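Household Repair and Maintenance, Part One
Handout 3: The bathroom faucet, its parts and how to put it on a basin 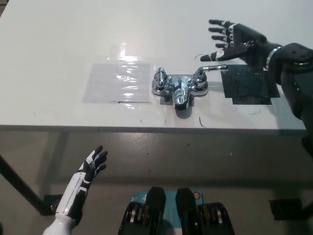 In the last handout we spoke about pipes, and about where the water comes into the house and where it can be stopped. Now we go to the end of the pipe. The faucet is the part of the plumbing which people touch every day, so it is also the part which gets worn first. Most of you will repair or change a faucet before you repair anything else.

Please read sections 1 to 4 before the class. Sections 5 and 6 we do together at the tables. The homework is on the end.

1. Words we will use

In class I noticed that we use different words for the same thing, and then two people at one table do not understand each other. Let us agree on these:

Spout: the part where the water comes out.
Base plate: the flat, long plate under the faucet. Some shops call it a deck plate. It can carry the faucet, or it only covers holes in the basin, depending on the model.
Handle or lever: the part you move with the hand.
Cartridge: the insert inside the body that opens and closes the water and mixes hot with cold. You do not see it from outside.
Aerator: the small screen that is fitted at the end of many spouts.
Supply lines: the two flexible hoses, hot and cold.
Shut-off valves: the small valves on the wall under the basin.
Shank: the threaded pipe that goes down through the hole.
Mounting nut: the nut that holds the shank from below.

Ehab Shawky asked if "tap" is wrong. It is not wrong, it is the British word. In this course we say faucet, as it is what you will read on the boxes.

2. One lever or two handles

A faucet with two handles has a separate valve for hot and for cold. You mix the water yourself. When it drips, you first have to find out which side is dripping: close one shut-off valve and wait, then try the other one.

A faucet with a single lever has one cartridge. Usually you lift the lever for more water and turn it for the temperature, but the direction is different from model to model. On a side lever the movement is often forward and back. Before you take anything apart, move the lever slowly through its whole path and feel if it is even. A lever that goes heavy in one place often has lime on the cartridge. A lever that is loose may only need its set screw to be tightened, and this is a repair of one minute with a small hex key.

Do not pull on a long lever to test if the faucet sits firmly. Take the body of the faucet low down, near the plate, and try to turn it gently.

3. Measuring before buying

This is where the money is lost. Last August a student from the evening group bought a beautiful faucet on sale and it did not fit, and the shop did not take it back after the bag was opened. So measure first:

Count the holes in the basin. Many bathroom basins in American houses have three holes, others have only one.
Measure from the center of the left hole to the center of the right hole. Four inches is common for a small faucet with a base plate. Eight inches normally needs separate pieces.
Measure how far the spout must reach. The water should fall near the drain and not on the back wall of the bowl.
Check the space behind and beside the faucet. A lever that goes out to the side needs free room there, and in a narrow bathroom it can hit the cabinet or the toothbrush glass.
Look under the basin with a flashlight. Is there enough place for your hand and a basin wrench?

Write these numbers on paper and take the paper to the shop. Rasa Tamošiūnaitė, who teaches the other group, also takes a photo of the underside. I think it is a good habit.

4. Chrome and how to treat it

Chrome is a very thin layer over another material, often brass, sometimes zinc or plastic. It is hard, but once it is scratched through you can not polish the scratch away. From this come some rules for the work table:

Lay the faucet on something soft or on a clean, smooth top. Grit under the base plate makes marks.
Never use pliers with teeth directly on chrome. Put a cloth between, or use a strap wrench.
Wipe finger marks with a soft cloth and a little soapy water, then dry.
For lime use white vinegar mixed half and half with water, for a short time only, and rinse well. Do not leave a vinegar cloth on the faucet over night.
No scouring powder, no steel wool, no bleach.

The plastic sheet that comes around new parts should stay near you until the end. You can put small pieces on it, and if you must return the faucet the shop may want the packing.

5. Installing the faucet, step by step

We use the Melska practice basins, which have three holes and are open from below. There are enough for groups of two. Group tables will be written on the board by Aigars Uibo.

Step 1. Close both shut-off valves. Open the old faucet to let the pressure out. Put a bucket and a towel under the connections.

Step 2. Loosen the supply lines with an adjustable wrench. Hold the valve with your other hand so that it does not turn in the wall.

Step 3. Take off the mounting nuts with the basin wrench. If a nut does not move, use penetrating oil and give it 20 minutes. Force will break a ceramic basin.

Step 4. Lift out the old faucet and clean the surface. Old putty is best removed with a plastic scraper.

Step 5. Put the gasket under the base plate. If the maker gives no gasket, use a thin line of silicone. Read the paper in the box first, as plumber's putty can stain natural stone.

Step 6. Set the faucet in the holes. Stand in front of the basin and look if the plate is parallel to the back edge. One person holds from above, the other puts on the nuts by hand.

Step 7. Check the line once more, then tighten. Hand-tight and a small part of a turn is mostly enough for plastic nuts.

Step 8. Connect the supply lines, hot on the left. The rubber washer in the hose makes the seal, so no tape is needed on this thread.

Step 9. Unscrew the aerator, open the valves slowly and let the water run for one minute. Sand and small bits from the pipe will come out. Screw the aerator back.

Step 10. Dry all connections with paper and look again after ten minutes. A wet spot is easier to see on dry paper than on metal.

Ataberk Kaplan will go from table to table during steps 6 to 8. Please wait for him before you open the water.

6. Common faults

Water drips from the spout when the lever is closed: worn cartridge or lime on the seal.
Water comes out under the handle: O-ring or cartridge nut.
Weak stream only on this faucet: clean the aerator first, it is the reason in most cases.
Weak stream on hot only: look at the hot shut-off valve, maybe it is not fully open.
Faucet moves on the basin: mounting nut is loose.
Water under the base plate: the gasket is not lying flat or silicone is missing.
Knocking noise when you close fast: this belongs to handout 5, water hammer.

For a cartridge always take the old one with you to the shop. They look nearly the same and they are not the same.

7. Homework

Choose one faucet in your home. Write down its type, the hole distance if you can reach it, and the condition of the aerator. Clean the aerator and write what you found in it. Half a page is enough. A drawing with the part names from section 1 is welcome, it does not need to be nice.

Give the page to Austra Pētersons at the office, room 2377, or bring it to the next class. For the next time we also need old towels, so if you have some you can spare, put them in the box at the door.

Handout revised 2019-02-23. In step 5 the sentence on natural stone is new.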